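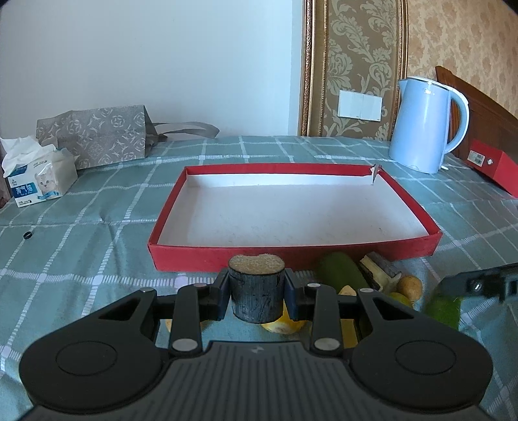

Posted by the Recording Secretary, Akach Handling Works
Minutes, Joint Working Group on Automation, 15 Apr 2018

Present: day shift (two delegates), late shift (two delegates), maintenance, training, production planning, management (two), recording secretary. Apologies: payroll.

The meeting opened at 9:05. The minutes of the previous meeting were accepted with one correction: under item 4, "operators" should read "sorting operators and packers."

1. Matters arising

1.1 Floor marking at the Bevidlow line has been repainted. The walkway on the north side is still narrower than shown on the drawing. Maintenance to measure it again and report.

1.2 The request for a second printer in the training room was declined. Late shift asked that the refusal and the reason be sent to them in writing. Management agreed.

2. Hand-held gripper work

2.1 Training reported on the item-handling sessions, in which operators pick and place mixed goods with the hand-held gripper. The recordings go to Riis, who set up the Fumau sorting cell. The present item list covers fruit, vegetables, pieces of wood and box lids. Training has logged 1534 accepted picks to date. The target for the first stage is unchanged.

2.2 Irregular pieces remain the slow part. Short round pieces of wood can be held upright between the two pads when gripped on the sides, but operators differ on how high to take hold. Training has asked for the grip to be at mid-height on all upright pieces. Day shift noted that mid-height is hard to judge when other goods are lying close by. Training to add a short practice set with crowded tables before the written instruction is changed.

2.3 Soft fruit. Two operators reported bruising when the jaws were closed fully. Agreed that the jaws are to be closed until the item stops turning and no further. Bruised items are to be replaced before the next session and entered on the waste sheet.

2.4 Wrist and forearm strain. Late shift tabled a note signed by operators on gripper duty. Sessions currently run 90 minutes without a set break. Management proposed a ten-minute break at the midpoint. Late shift asked for rotation to another task at the midpoint as well. Agreed: break at the midpoint from the next roster; rotation to be tried on late shift only and reviewed in October.

2.5 Rejected recordings. Day shift asked whether a rejected recording counts against the operator. Training stated that rejections are logged by session and by item, with no operator name attached. Day shift asked for this to be added to the procedure. Agreed.

3. Fumau cell: effect on staffing

3.1 Production planning presented the staffing table. Manual sorting at Bevidlow now occupies 22 positions over both shifts. When the cell takes over the dry goods lane, planning expects six of these to move to cell attendance, infeed and quality checks. No date has been set for the mixed lane.

3.2 Day shift asked whether cell attendance would be graded the same as sorting. Management's position is that the grade stays the same for the trial period. Day shift and late shift both recorded their disagreement. In their view clearing jams, restarting the cell and signing the fault log are added duties. Not resolved. To be carried forward with a written task comparison from maintenance.

3.3 The cell has been run at 600 items an hour in trials on the dry goods lane. Maintenance reminded the meeting that the figure excludes stoppages and should not be used for planning headcount. Planning will issue a revised table with stoppages included.

3.4 Late shift asked that manual sorting stations be kept in place for one quarter after changeover. Management agreed to leave the stations standing but did not commit to staffing them.

4. Training

4.1 Gripper duty has so far gone to those who put their names down first. Packers on late shift had not seen the notice. The list will be reopened and the notice put up in both locker rooms.

4.2 Attendance course for the cell: two days, in paid hours. Management confirmed that the course is open to all sorting operators regardless of length of service.

4.3 Printed instructions for the gripper still show the old pad type. Training to replace the page.

5. Any other business

5.1 Noise at the infeed conveyor. Maintenance to take readings on both shifts.

5.2 The shift handover sheet has no line for cell faults. Recording secretary to circulate a revised sheet.

Actions
Maintenance: walkway width (1.1), task comparison (3.2), noise readings (5.1)
Training: practice set (2.2), procedure text (2.5), notice (4.1), instruction page (4.3)
Planning: revised staffing table (3.3)
Management: written reply on printer (1.2), midpoint break in roster (2.4)
Recording secretary: handover sheet (5.2)

The meeting closed at 10:50. Items 2.4 and 3.2 stay on the agenda.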